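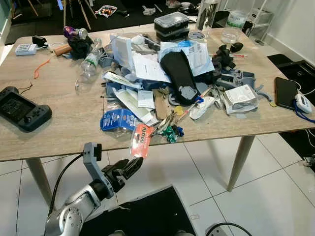

Open afternoon walk-round, demonstration room, Provbridge. Checked by Idun Lunde, with comments added afterwards by Keabetswe Du Plessis. I did my walk-round at 1.15 pm, which left us a comfortable stretch before the doors opened, and I have written rather more than the form asks for, as I usually do. The Molley sorting demonstration is the one visitors always drift towards, and quite right too, it is lovely to watch! The table for it was well heaped, with papers, grey plastic parts, a bundle of keys and an orange packet draping over the front edge just above the gripper, so please read items 3 and 4 with that in mind.

1. Visitor line marked on the floor, 700 mm back from the table
OK. The tape is fresh and easy to see. I would still like one of us standing by it while the school party is in, as small people do lean.

2. Emergency stop within reach of the person giving the demonstration
OK. Tested with Keabetswe at the start of my round, and again after the talk was rehearsed. Please don't hang coats on the stand.

3. Items overhanging the table edge
COMMENT. Anything soft or light over the front edge should be pushed back before the arm is started, unless the edge pick is being shown on purpose. If it is, say so out loud to the visitors first - they enjoy knowing what to look for.
K. Du P.: Agreed. I have put a line about it in the talk.

4. Personal belongings kept apart from demonstration items
ACTION. Keys and phones to go in the Indoline drawer by the door. I know it is a nuisance, and I know I have left my own glasses in the heap before now, so this is a reminder to myself as much as to anybody.

5. Cables and trip hazards
COMMENT. Walk the whole way round the table and look down as you go, the floor side as well as the top. Anything looping across the tiles wants tucking in along the leg or covering. 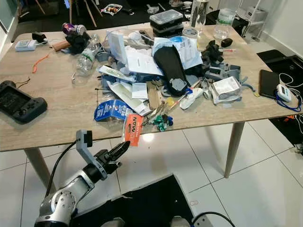

The right-hand side is where people come through after the talk, so that is the side to be fussiest about. A short length of cable cover would do it, and I believe there is a spare piece in the cupboard with the Benítez leaflets.
K. Du P.: Found it, and it is long enough. Will fit before doors.

6. Arm speed limited for public running
OK. Set to 300 on the panel and left there. Please do not be talked into turning it up, however nicely the visitors ask.

7. Drinks and food
ACTION. Bottles and cans off the demonstration table, even empty ones, unless they are part of the sorting. Tea is next door and there are plenty of biscuits.

8. Group size in the room
COMMENT. We had around 649 through the building last January and it did get warm in here by mid-afternoon. Let us keep to small groups, with 2 staff to each, and prop the inner door.

9. First aid box and extinguisher
OK. Both in place, both in date.

Items 4 and 7 to be signed off by Keabetswe before the first group comes up. I shall be downstairs on the welcome desk until 4 pm if anything needs a second look.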